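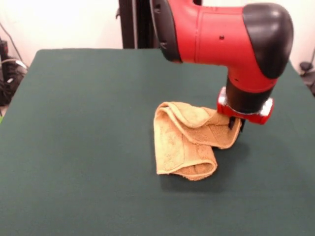
Domingo Ibarra objected to the first draft on the grounds that a reverberation time means little to a reader who is not told the volume of the room, and that the draft gave one without the other. Section 2 now states both.

1. Purpose

The project measured how long speech-band sound persists in the teaching room at Tranddale and compared the result with a calculated value. Students had complained that talk at one end of the room was hard to follow at the other.

2. Room and method

The room has a volume of 395 cubic meters. The walls are painted block and the ceiling is plain plaster. Curtains were left open throughout. Tomoyo Nishimura burst balloons at the door end and Kanini Sang recorded at two microphone positions, both well away from the walls. Recordings were made in the evening, with the ventilation off. Peak level at the nearer position was 90 dB. Clipped recordings were discarded and repeated.

Decay curves were obtained by backward integration of the filtered signal. The slope was fitted between 5 and 25 dB below the initial level and extrapolated to a decay of 60 dB.

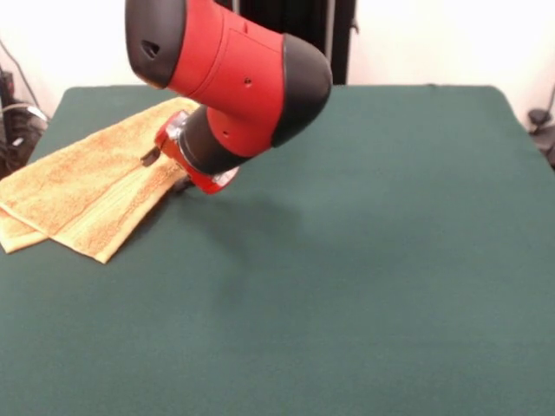
Figure 2. Table with dark green cloth.

3. Results

The mean reverberation time in the 500 Hz band was 656 ms. Values at the two positions agreed closely in this band and diverged in the 125 Hz band, where the decay was visibly curved and a single slope is a poor fit. The low-frequency values are therefore reported in the appendix only.

The Sabine calculation gave a longer time than was measured. Its absorption coefficients came from a general table and included no term for furniture or soft surfaces.

4. Sources of error

Balloons do not radiate evenly and differ from one to the next. Background noise from the corridor limited the usable decay range at low frequencies. Natsumi Takagi repeated the curve fitting independently and found one mislabeled recording, now corrected.

5. Further work

Measurements should be repeated with the curtains closed and with the room occupied.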